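November, late. Classroom diary, catching up again
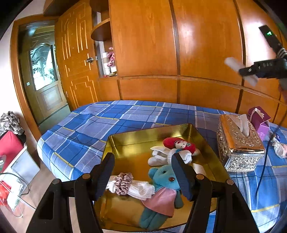

Photo: toy tray on a bed

6:40 am. Coffee, no voice. Lost it somewhere between the second and third group yesterday, which is a bad thing to lose the week we do listening. Going to have to whisper my way through the dative. Or make them do the talking. Should have been making them do the talking all along, probably.

Plan for today, before I forget: German 2, "where is it / where did you put it." Same four prepositions as last time because last time was a mess. Auf, in, unter, neben. No new ones till these stick. I keep adding zwischen because it's fun to say and then half the room freezes up.

Printed the two-way sheets. Copier at Nolivberg jammed on page 4, again, and ate the answer key. Wrote the key out by hand on the back of a parking receipt. If I'm reading this in spring wondering where the key is, it's in the green folder, front pocket.

Noon. OK so. First group went better than I thought. Skipped the grammar box completely. Just started moving things around on the desk and asking. Wo ist der Schlüssel? Auf dem Buch. Then the key goes in the cup, they shout. One of the quiet ones in the back row shouted! Not correct, she said in das instead of in dem, but loud, and with her whole face. I'll take it. Did not correct right away, just said it back the right way and went on. She fixed it herself two turns later.

What didn't work: the switch to "put." As soon as there's movement they go back to guessing. Wohin, wo, they hear the same word. Need more time with just the two question words, maybe arms. Arm out for wohin, arms folded for wo. Silly but the silly stuff is what they remember in May.

Also I talked too much. Even with no voice. How.

Lunch was crackers. Meeting about the Erovum thing, the new vocab program we're all supposed to be "exploring." There are 800 words in the starter deck and I counted maybe a dozen my kids would ever want. Why is "notary" in week one. You can make your own decks though and share them to the class, so I might do a small one with just things in their backpacks and their kitchens. Will ask if we can turn off the streaks. The streaks make the anxious ones more anxious and the rest of them just tap through to keep the little flame.

Have to have 167 minutes of program time logged per class by the end of the term. Who came up with that number. Not 160, not 170.

3:15. Second group. Sleepy, rain, lights buzzing. Tried the drawing version: one partner reads from the sheet, other one draws the room, no peeking, no English. Room got so quiet I thought they'd quit, but no, they were listening. Realy listening. You could hear erasers. Then they compared and the arguing started, in German, sort of. "Nein, unter!" "Neben!" Best five minutes of the week.

Change for next time:
- shorter sheet, six sentences is plenty
- no der/die/das blanks on it, one problem at a time
- swap roles sooner, the second readers ran out of clock
- bring pencils. I am always the one without pencils

Someone asked why a girl is neuter. Gave the -chen answer. They were not satisfied. Fair enough, neither was I at that age.

Evening. At Preroletti with the laptop and a soup, grading. The short paragraphs on "Mein Zimmer." Most are fine, a few clearly came out of a translator (no one in first semester writes a relative clause that clean). Not going to make a big thing of it. Will have them tell me about their room out loud, no paper, a minute each, and that will sort it out. Only marking prepositions and verb position on these. Everything else I'm leaving alone, which is hard, my pen hand twitches.

Nice sentence from the pile: "Unter meinem Bett ist ein zweites Zimmer." Gave it a star.

Order from Lytvynenko still not here, the picture dictionaries. Emailed. If they don't show up I'll do the kitchen unit with grocery flyers like I did two years ago, it worked okay.

Tommorow: wo / wohin with arms. Drawing sheet again for group one, the short one. Honey tea, thermos. Call about the copier before first bell. Quiz moved to next week, tell them, write it on the board, tell them again.

Bed.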